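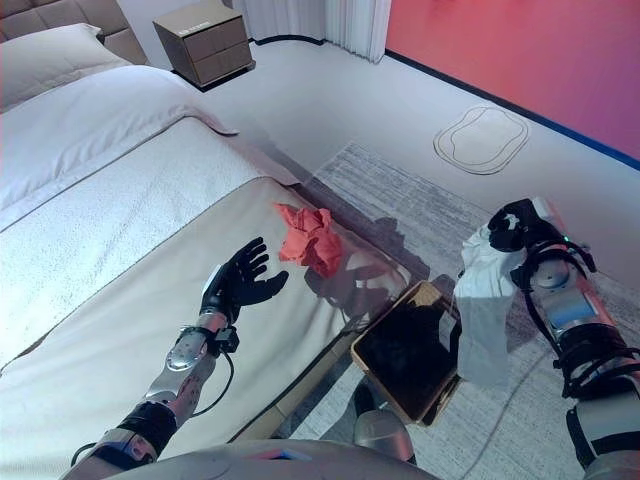 Duvet weight for a guest room – one all year or swap?

wovden_fan
2015-04-08
Doing up the spare room before my inlaws come in September. Got the white Lurnari duvet, the heavier one. Now wondering if its too warm for anyone who isnt me. Do you all keep two and swap or just buy one in the middle?

ezeporch
One in the middle. Swapping sounds great until you have to store the other one. Mine lived on top of the dryer for 4 years.

Urkarura11
Disagree. Two light ones, stack them in winter. Guests can peel one off. Hotels in Eze did this when we stayed and I slept great

ezeporch
Two light ones slide around all night. Tried it. Woke up with one on the floor every time

Urkarura11
Then you need the kind with snaps. Mine dont move

plainhem
Whatever you get wash it BEFORE the guests. New down smells a bit. Also skip the runner, people just kick it off or put a suitcase on it.

wovden_fan
I like the runner! Suitcase is the whole point of it imo. Keeps the wheels off the white

plainhem
ok fair. still one more thing to wash

quiltrack
Lurnari runs hot, had one, gave it to my sister. The Wovden midweight was over 400 though so I'm not telling you to run out and get it. Wait for the sale

wovden_fan
Over 400 for a guest bed that gets used maybe 6 nights a year, no thanks. Might try the snap ones. Do teh covers fit regular or do I need special

Urkarura11
Regular queen cover, just go up a size if you stack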